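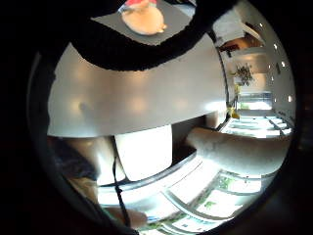

A glossy white curved surface, with a cream-colored rounded item on gray.

Liveck extends home meal service and moves to returnable dishes

2020-04-22

The Liveck Department of Public Services will extend its home meal service to all nine districts of the city and replace most of its single-use packaging with washable dishes that are collected at the next delivery. The extension was approved by the city council on a unanimous vote and takes effect immediately in the six districts already covered in part. The remaining three, Harbor East, Millgate and Upper Ferry, will be added as delivery routes are confirmed.

The service provides one hot midday meal on weekdays to residents who are unable to shop or cook for themselves. Until now it has been open only to residents over the age of 70 with a referral from a physician or social worker. Under the new rules the age requirement is suspended, and residents may apply on their own behalf by telephone. A referral is still needed for special diets, including texture-modified meals and meals low in salt or potassium.

The department currently serves 436 households. With the new districts included, it expects that number to rise to 567 by the start of the summer schedule. Households that already receive meals do not need to apply again, and their delivery times will stay the same unless they are told otherwise in writing.

"The need for this service has grown quickly, and it has grown among people who had never asked the city for help with meals before," said Saadet Baysal, director of public services. "The council's decision lets us answer those calls with a place on a route instead of a place on a waiting list."

Meals will continue to be prepared at the central kitchen on Tanner Street, which also supplied the city's schools before they closed to in-person classes. Kitchen staff who had been assigned to school lunches have been moved to the home meal service for the duration of the closure. The department said that no positions have been cut and that staff will return to their regular assignments when the schools reopen.

Change in packaging

The second part of the decision concerns the containers in which meals are delivered. The service has used disposable trays with a film lid since it was founded. Trays have become harder to buy in recent weeks, and two orders placed in April were delivered short. The department has also received a steady number of complaints from residents who find the film difficult to open.

Each household will now be issued two sets of dishes, so that one set can be delivered while the other is being washed. A set is made up of a main plate, a soup bowl and a small dish for fruit or dessert, each with a fitted cover. The sets will be supplied by Vustano, a maker of institutional tableware, under a contract that runs for 36 months. The company was chosen from among four bidders. The contract includes the replacement of chipped or cracked pieces at no extra cost to the city.

Covers and dishes will be washed at the central kitchen in the machines used for school tableware. These machines run a final rinse at high temperature, and the department's health inspector reviewed the cycle before the contract was signed. Residents are asked to empty the dishes and rinse them briefly with water. They are not asked to wash them.

Single-use packaging will remain in use for households where a resident is ill or has been told to stay in isolation. In such cases dishes already in the home should be kept there until the department arranges to pick them up. No household will miss a meal because dishes have not been returned.

Tuncay Erdem, who manages the central kitchen, said the new dishes would also affect what can be put on the menu. The compartments of the disposable tray were shallow and did not hold soups or stews well, and such meals had to be thickened to travel safely. Lentil soup, barley soup and a chicken stew with root vegetables have been added to the spring menu, and more will follow.

"Soup is what people ask us for, and for years we have had to say no," Mr. Erdem said. "Our cooks made it for the schools every week. They are pleased to be making it for these residents as well."

A trial of the dishes took place in the Old Market district earlier this year. According to the department's report to the council, residents who took part said that the covers were easier to lift than the film and that the food arrived warmer. Some found the main plate heavy when full. Vustano has since offered a lighter plate of the same diameter, and households may request it when they enroll or at any later time.

Delivery arrangements

Meals will be delivered between 11 a.m. and 1:30 p.m. Drivers will place the meal on a clean surface outside the door, ring or knock, and step back until the door is opened. Used dishes should be left outside the door by 11 a.m. in the bag provided. Residents who cannot carry the bag to the door should tell the department when they enroll, so that a note can be added to the route sheet.

Drivers have been instructed to speak with each resident at a safe distance and to report any concern to the dispatch desk. If a resident does not come to the door, the driver will telephone. If there is no answer, the desk will call the contact person named on the enrollment form. Current households are encouraged to check that the contact information they have given is up to date.

Routes in the new districts have been drawn up with the help of Tuncer, the transport firm that runs the city's library and school mail deliveries. Four of its vans are idle while the libraries are closed, and these have been fitted with insulated cabinets. The city will pay the firm at the rate set in its existing agreement. In Upper Ferry, where several streets are too narrow for a van, meals will be brought to a stop at the fire station and taken the rest of the way by handcart.

Cost to residents

The price of a meal is unchanged. Households pay according to income on the scale adopted with this year's city budget, and those in the lowest bracket pay nothing. There is no deposit on the dishes. Residents will not be billed for breakage.

Ms. Baysal said that the department had considered a small deposit and decided against it. "A deposit would have been one more form to fill out and one more reason for someone to put off calling," she said. "We would prefer to lose a few bowls."

The extension will be paid for from the school lunch budget for as long as the schools remain closed, and from the general reserve after that. The council has asked for a written account of spending at the end of each quarter. It will review the suspended age requirement at its first regular meeting in the fall. Council members from Millgate and Harbor East asked that the review also consider weekend meals, which the service does not offer at present. The department will prepare an estimate of the staff and vehicles that would be needed.

Residents who need food on Saturdays and Sundays may continue to use the pantry at the Ferutia Community Center, which has changed to pickup by appointment. The pantry is operated separately from the home meal service, and enrollment in one does not affect eligibility for the other. Appointments are made through the center's front desk.

How to apply

Applications are taken by telephone at the Department of Public Services, Monday through Friday, from 8 a.m. to 4 p.m. Callers will be asked for their name, address, any food allergies and the name of a contact person. A family member or neighbor may call for someone else with that person's permission. Interpreters are available on request.

Applicants in districts already served can expect their first meal within three working days. Applicants in Harbor East, Millgate and Upper Ferry will be told their start date by telephone once their route has been confirmed. The weekly menu is printed on the delivery slip and posted on the department's page on the city website each Friday. Large-print menus may be requested from the driver.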